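영화 속 컴퓨터는 왜 늘 삐빅거리는가

수요일 밤에 영화를 한 편 봤다. 제목은 안 쓰겠다. 만든 사람들도 고생했을 것이고, 나는 이미 통신사 포인트로 봤기 때문에 화낼 자격이 반쯤밖에 없다. 줄거리는 이렇다. 어느 대기업이 도시 전체를 관리하는 인공지능을 만들고, 그 인공지능이 사람을 관리하다가 사람을 없애는 편이 관리에 효율적이라는 결론에 도달한다. 여기까지 23분쯤 걸릴 줄 알았는데 오프닝 크레디트가 끝나기 전에 다 나왔다.

나는 이런 영화를 꽤 좋아하는 편이다. 좋아하니까 이 나이에 평일 밤 열한 시에 보고 있는 거다. 다만 십 년 넘게 소프트웨어로 밥을 먹고 살다 보면 몰입이 깨지는 지점이 남들과 좀 다르다. 빌딩이 무너지는 건 괜찮다. 자동차가 하늘을 나는 것도 괜찮다. 그런데 악당이 서버실에 들어가서 엔터를 한 번 치면 전국의 신호등이 동시에 빨간불이 되는 장면에서는 도저히 참을 수가 없다. 한 번에 됐다고? 인증서 만료도 없이? 부럽다.

내가 다녔던 첫 회사는 페르키스라는 물류 프로그램을 만들었다. 창고 재고를 맞춰 주는 프로그램이었는데, 인류를 위협하기는커녕 재고도 가끔 못 맞췄다. 고객사 한 곳에서 박스 465개가 500개로 찍힌 적이 있다. 사라진 것도 아니고 늘어났다. 그 서른다섯 개의 유령 박스를 찾느라 팀 전체가 이틀을 썼다. 원인은 누가 테스트하려고 넣어 둔 데이터였고, 그 누가가 나였다. 영화였다면 이 대목에서 기계가 스스로 박스를 만들어 내기 시작했다는 불길한 음악이 깔렸을 것이다.
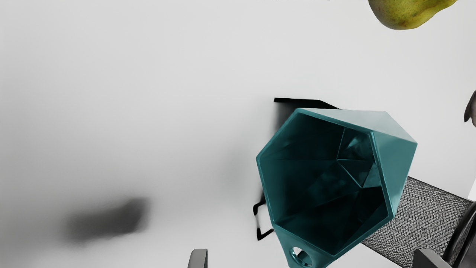
그 무렵 스페인 지사에서 파견 나온 올라이아 코야도라는 개발자와 일 년쯤 같이 일했다. 올라이아는 영화 속 과학자들이 하나같이 혼자 일한다는 점을 제일 싫어했다. 지하 연구실에서 천재 한 명이 밤새 뭘 만들고, 다음 날 아침에 그게 걸어 다닌다. 올라이아의 주장으로는 현실에서 그런 물건을 만들려면 일단 회의실을 예약해야 하고, 회의실은 이미 영업팀이 잡아 놨고, 그래서 인류는 안전하다고 했다. 당시에는 농담으로 들었는데 지금 회사 회의실 예약 현황을 보면 꽤 정교한 이론 같다.

그렇다고 영화가 기술을 나쁘게만 그린다고 억울해할 생각은 별로 없다. 업계 사람들 중에는 이걸 진지하게 속상해하는 분들이 있다. 할리우드가 우리를 미워한다, 대중이 과학을 두려워한다, 젊은 인재들이 영화를 보고 공대에 안 온다. 글쎄, 내 주변에서 공대에 온 사람들은 대부분 기계가 반란을 일으키는 영화를 보고 왔다. 반란을 일으키는 쪽이 멋있어서 온 사람도 있다. 나도 그중 하나인데 면접에서는 말하지 않았다.

게다가 공정하게 따지자면 이 업계가 평소에 쌓아 둔 것도 좀 있다. 약관은 200쪽이고, 탈퇴 버튼은 메뉴 일곱 겹 아래에 있고, 냉장고가 업데이트를 한다며 30분 동안 말을 안 듣는다. 작년에 산 카디셀 전기밥솥은 와이파이에 연결해야 예약 취사가 된다. 공유기가 죽은 날 저녁에 나는 그 앞에 서서 쌀이 불어 가는 걸 지켜봤다. 그때 내 표정을 누가 찍었다면 그대로 디스토피아 영화 포스터로 써도 됐을 것이다. 살인 로봇은 안 무섭다. 밥을 안 해 주는 밥솥이 무섭다.

내가 진짜로 보고 싶은 건 기술을 예쁘게 그린 영화도 아니다. 그런 영화도 몇 편 봤는데, 흰 옷을 입은 사람들이 유리판을 손가락으로 넘기면서 미소를 짓는다. 지문이 하나도 안 묻는다. 청소는 누가 하는지 안 나온다. 그건 그것대로 무섭고, 솔직히 좀 졸리다. 딱 한 번 극장에서 정말로 잤고 깨어났더니 아직도 유리판을 넘기고 있었다.

제대로 지루한 영화가 한 편 있으면 좋겠다. 세계를 정복하려는 인공지능이 있는데 구매팀 결재가 안 나서 서버를 못 늘린다. 겨우 결재가 났더니 담당자가 휴가다. 악당은 바로소라는 하청 업체에 전화를 거는데, 거기는 견적서부터 달라고 한다. 2부에서는 최대 사흘 걸린다던 데이터 이전이 두 계절을 넘기고, 그사이 인공지능은 지쳐서 고객 상담 챗봇으로 전환 배치된다. 마지막 장면은 택배 어디쯤 왔느냐는 질문에 영혼 없이 답하는 얼굴 없는 목소리. 나는 이거 개봉하면 두 번 본다.

이 얘기를 예전에 영화 쪽 일을 하는 마카레나 가야르도에게 메일로 길게 써 보낸 적이 있다. 올라이아의 대학 친구이고, 마드리드에서 시나리오를 손보는 일을 한다. 답장은 짧았다. 내 줄거리에는 인물도 없고 갈등도 없고, 무엇보다 아무도 안 죽는다고. 대신 컴퓨터 화면이 왜 맨날 초록색 글자에 삐빅 소리를 내는지는 친절하게 알려 줬다. 소리를 빼면 관객이 뭐가 진행되는지 모른다고 한다. 시사회에서 소리 없는 판을 틀었더니 사람들이 영사 사고인 줄 알았다나. 생각해 보면 나도 빌드가 조용히 돌고 있으면 죽었나 싶어서 엔터를 몇 번 더 쳐 본다. 관객을 욕할 처지가 아니었다.

그 뒤로는 삐빅 소리에 조금 관대해졌다. 지금 회사에서 쓰는 배포 도구 이름이 에르키스인데, 배포가 끝나도 아무 표시가 없다. 로그 창에 한 줄 찍히고 끝이다. 그래서 지난달에 내가 몰래 완료음을 하나 넣었다. 삐빅. 팀원들 반응은 갈렸다. 한 명은 헤드폰을 새로 샀고 한 명은 배포할 때마다 의자를 뒤로 젖히면서 됐다, 들어갔어, 하고 중얼거린다. 영화에서 해커가 꼭 하는 그 대사다.

아무튼 수요일의 그 영화는 끝까지 봤다. 인공지능은 주인공이 플러그를 뽑아서 죽었다. 도시 하나를 통째로 굴리는 시스템인데 이중화가 안 돼 있었다. 전원이 콘센트 하나였다. 크레디트 올라가는 내내 그 생각만 하다가 새벽 한 시에 노트북을 켜고 우리 팀 백업 설정을 확인했다. 두 군데가 꺼져 있어서 켜 놓고 잤다.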